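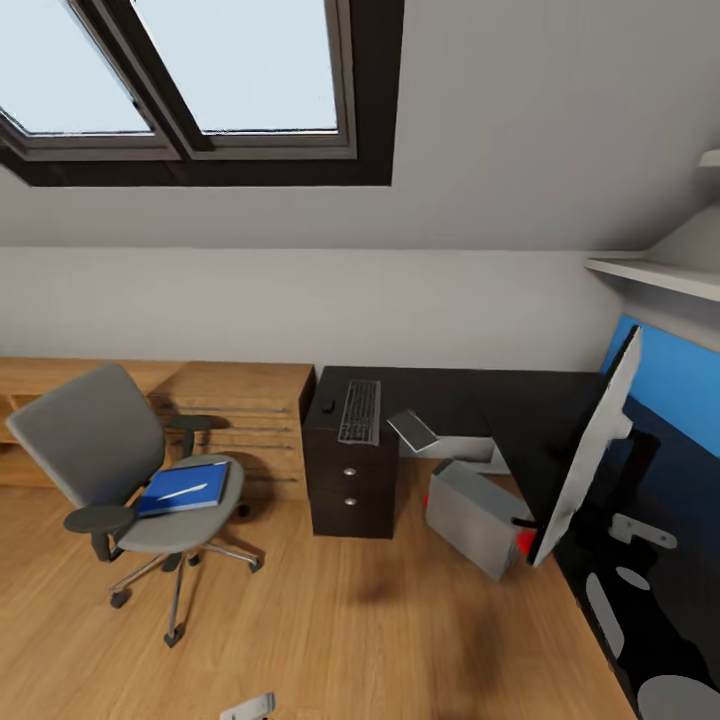 Figure 6.1 An attic home office with a skylight set into the sloped ceiling.

Chapter 6
Light, Mood, and the Working Day

Most of us have had the kind of afternoon when the words on the page stop meaning much, and we get up and wander over to the window (with or without a cup of tea) and come back feeling a little more like ourselves. This chapter is all about that small walk to the window, and why daylight matters so much to the way we think and feel.

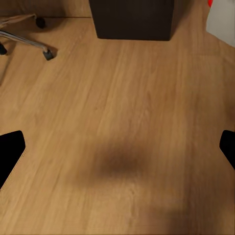 We will start with the body clock, which you met briefly in Chapter 2, and then spend a good while with Rajeshwari Gounder, a bookkeeper who kept a mood diary for 22 days in October. Her entries are short and sometimes rather grumpy, and I am very fond of them! Please read the first 12 before you come to class, and jot down anything that reminds you of your own days.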